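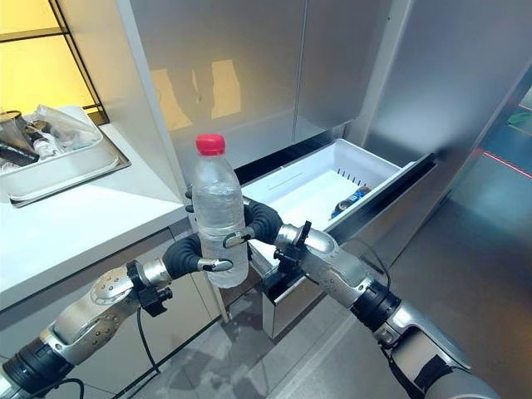 Slide 1. Two hands, one bottle, and the drawer open behind.

Speaker notes, student project session, Oct 25, 2019
Usha Hegde, Kotska student robotics club

Wait until the door is closed. Say good afternoon, say my name slowly. Thank the people from Hastport for the room.

Start with the task, because it sounds very small. The robot must open a drawer, hold a bottle of water, and put the bottle in the drawer. A child of four does this without thinking. Our team worked on it from June and we are still not finished. Pause here, people usually laugh a little.

Say who we are: second-year and third-year students, most of us from mechanical engineering, and two who came from computer science and stayed. I am the one who writes the task list and also the one who buys the water.

Slide 2. How we teach it.
One student drives the arms and the robot records what the joints do and what the head camera sees. We call one such recording a run. We have 400 runs that we kept. Explain "kept": a run goes to the trash if the driver stops in the middle to ask a question, or if the bottle falls. We did not keep the count of the bad ones, and I regret this now. If somebody in the room is starting a project, please write down also the bad ones.

Do not go into the network architecture here. Jemal has it in the next talk. (Jemal is the name of our training software, tell them this, last time someone looked for a person with this name.)

Slide 3. The bottle.
Why a bottle is difficult for us. It is clear, so the depth image has holes in it. It is soft, so if the fingers close too much the wall bends and the grip changes. The red cap helped us a lot. In the first weeks we had bottles with a clear cap, and the model did not know where the top was. I want to be careful here: we did not test this properly, it is only what we saw in our own work.
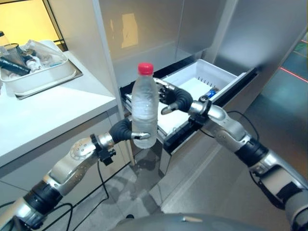
With two hands there is also the question of who does what. Our first plan was that the right hand holds the drawer and the left hand brings the bottle. Then the drivers started to do it each in their own way. Some of them supported the bottle with both hands, some used one hand and kept the other near, to be ready. All of this went into the same data. The model learned a mix, and sometimes it stopped between the two ways and did nothing for many seconds. Show with my own hands how it looked.

So we wrote a rule sheet, one page, and every driver must read it before the first run of the day. The important lines:
Open the drawer fully before the bottle comes near.
Keep the bottle upright until it is over the bin.
Do not change hands unless the sheet for this task says so.

Slide 4. Numbers.
Before the rule sheet the success was 53 percent. After it, 77 percent. Same bottle type, same drawer. Read both numbers aloud, because the slide is small from the back. Say clearly that "success" means the bottle is in the bin and not in the hand anymore. If it lies on its side we accept it. The Dillport team, in our student league, counts only a standing bottle, so please do not compare their table with ours.

Slide 5. What went wrong.
Cables. We lost up to 2 hours in one afternoon for a connector at the wrist. Now we check the cables before we switch on the arms.
Reflections. The metal door gives back the light of the lamps, and in the evening it is different from the morning. We record now at both times.
Tired drivers. After lunch the movements are slower and not so clean. We change the driver more often.

Slide 6. Next.
Close the drawer after. It sounds easy, but the hand must first come out, and the fingers catch on the edge of the bin. Lena's idea with the back of the hand is good but not ready, so mention it only if there is time.
Then other objects, cans first.

Questions. If they ask about cost, say I will answer by email. If they ask to drive the arms, yes, after the last talk, in groups of three, long hair tied and no bracelets. The sign-up paper is on the table by the door.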